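# Brernum Two-Finger Gripper Kit, after a season of picking up bowls

I bought this to replace the homemade claw on our workshop arm, and I went in expecting to send it back.

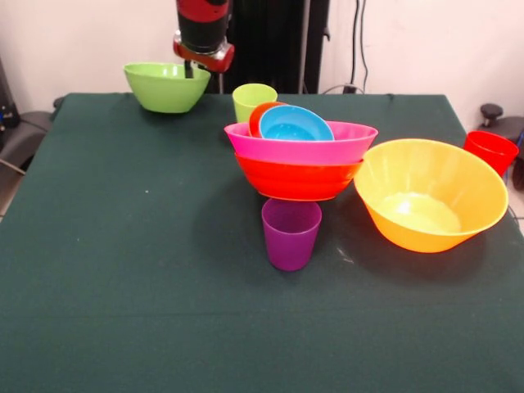

*The Brernum at the lime-green bowl, with the purple cup and the big yellow-orange bowl still waiting.*

Let me say first that I distrust any kit whose box promises "human-like handling." I have humans at home. They can pick up a cereal bowl while looking at the television. The Brernum can pick up a bowl if the arm brings it in at the right angle, at the right height, and at a speed that lets you go and make toast. Whether that is worth $200 depends a lot on what you were using before.

What I was using before was a pair of fingers I cut myself, driven by a hobby servo with a stripped gear. So the bar was low.

## What you get

The kit is the red wrist housing, two black fingers, a motor, a small driver board and a bag of screws. The bag had two screws short of what the sheet calls for, and the sheet itself is printed so small that I ended up reading it off my phone. Cables are included but they are cut for somebody else's arm. Ours run down the wall and needed extending, and the connectors are a style I had to order separately. Budget for that.

The adapter plate is supposed to fit "most desktop arms." It did not fit ours. I drilled new holes and it has held fine, but I would like the company to say which arms it means.

## Setup

Brernum says 90 minutes from box to first grip. It took me one long Monday and part of the next morning. The mechanical part was easy enough. The driver board was the slow bit: the example code assumes the fingers start fully open, and if they don't, the motor pushes against the stop and trips its own protection. You get a blinking light and no message. The forum answer to this (Julurlow, the people who resell it here, sent me the link) is to open the fingers by hand before you power up. I still do that every time.

There is a calibration routine. It works. I have no complaints about it except that the settings vanish when you update the firmware, so write yours down.

## How it handles

The job I gave it is a dull one on purpose: clear a table of plastic bowls and cups. Kids' tableware is cheap, it comes in loud colors that the camera software likes, and it doesn't matter if you drop it. I put a green cloth over the table so things don't skate off when they get bumped.

Single bowls with a flared rim are what this gripper does best. One finger goes inside, one stays outside, it closes, it lifts. With the bowl sitting by itself and upright I'd now trust it to run while I'm on the other side of the room.

Cups are less reliable. The fingers are flat and a tapered cup wants to squirm out of them. Grabbing the rim works better than going around the body, but then the cup hangs crooked and you have to plan for that when you set it down. A cup near the edge of the table is asking for trouble, and I say that as someone who keeps leaving them there.

Stacks are where the marketing and I part ways. The product page shows a neat tower of identical bowls being taken apart one at a time. Try it with a pink bowl nested in a red one, and a couple of smaller bowls thrown in at whatever angle they landed. The fingers are a little too thick to get between two close rims, so you either take both bowls or push the top one sideways. I've had some luck going for the small tilted ones first, from above. I have had no luck at all with two rims sitting tight together, and I've stopped pretending that more tuning will fix it.

I filed a pair of thinner tips out of scrap and they helped. They also bend. Onuoha sells a slimmer set that is meant to bolt straight on, but I haven't tried them and I'm in no hurry to spend more on this.

## Noise and wear

It's quieter than my old servo, with a thin whine at the end of each close. After 700 cycles by the board's own counter, the rubber pads had a shiny patch on the inside faces and the grip on smooth plastic had gotten worse. Wiping them with alcohol brought most of it back. Replacement pads are sold only as part of a larger spares pack, and I think that's cheap of them.

The housing has taken a few knocks against the tabletop with no cracks. I'll give them that one.

## Compared with the Cemel

A friend at another workshop has the Cemel gripper, and I borrowed it for a weekend. It costs less and the fingers open wider, but the force control is a joke: it's either limp or it's crushing. The Brernum is better at holding a thin plastic wall without folding it. If you only plan to move blocks around, buy the Cemel and keep the change.

## Verdict

I kept it. It is a decent rim gripper sold as a general-purpose hand, and if the box had said so I'd have been less irritated for the first week. Buy it if your arm already works and you're comfortable drilling an adapter plate. Skip it if you want something to sort a real sink full of dishes, because mine still can't get the pink bowl off the red one.

Three stars out of five. I'd go to three and a half if they put the missing screws in the mail.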